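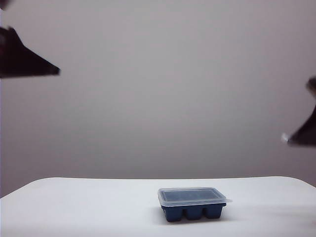 Figure 4. Light grey wall above a white tabletop.

4 Setting up the ice maker compartment

This section applies to the Nellow upright freezer with the Pirkby shelf kit. Complete Section 3 (leveling and door alignment) first. Let the cabinet stand upright for the period stated in Section 2 before connecting power.

4.1 Positioning

1. Place the cabinet against a flat wall. Leave 40 mm of clear space behind the rear grille.
2. Check that the power cord is not trapped under a foot.
3. Open the door to its full angle. If it touches the wall on the hinge side, move the cabinet out and repeat the leveling check.

Note: The cabinet can stand beside a worktop of any height, but the vent slots on the side panel must stay open.

4.2 First cooling

1. Plug the cord into a grounded outlet.
2. Turn the dial to position 3. The green lamp comes on.
3. Close the door and leave it closed overnight.
4. In the morning, read the shelf thermometer. Do not load food until it shows 0 °F or lower.

Caution: Do not use an extension cord. Damage from an undersized cord is not covered by the warranty.

4.3 Making ice in trays

1. Wash new trays and lids in warm water with mild soap. Rinse.
2. Fill each compartment to just below the rim. Water expands as it freezes, and an overfilled tray will lift its lid.
3. Fit the lid, if the tray has one, and press along all four sides.
4. Set the tray on a level surface and wipe the outside dry.
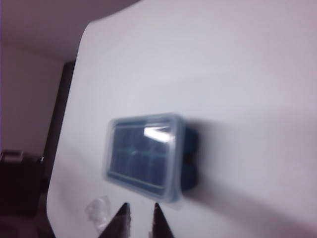
5. Slide the tray onto the upper shelf, directly on the metal. Do not stack trays until the water is solid.
6. To release the cubes, remove the lid and twist the tray gently at both ends. If they hold, let the tray stand at room temperature for a few minutes – do not strike it on a counter.

Note: Lids keep food odors out of the ice. Empty and wash the trays if they have been stored for a month or more.

4.4 Fast Freeze

Press and hold the Fast Freeze key until the amber lamp comes on. The compressor then runs for 300 minutes and returns to the dial setting. Fast Freeze can be canceled at any time by pressing the key again.

Caution: Do not put glass bottles or carbonated drinks in the compartment.

4.5 Spare parts

Shelf clips and gaskets are supplied through Kjærgaard, Jindisau branch. Quote part list 1,748 and the serial number from the plate inside the door.

Section revised in April by Mogens Gunnlaugsson.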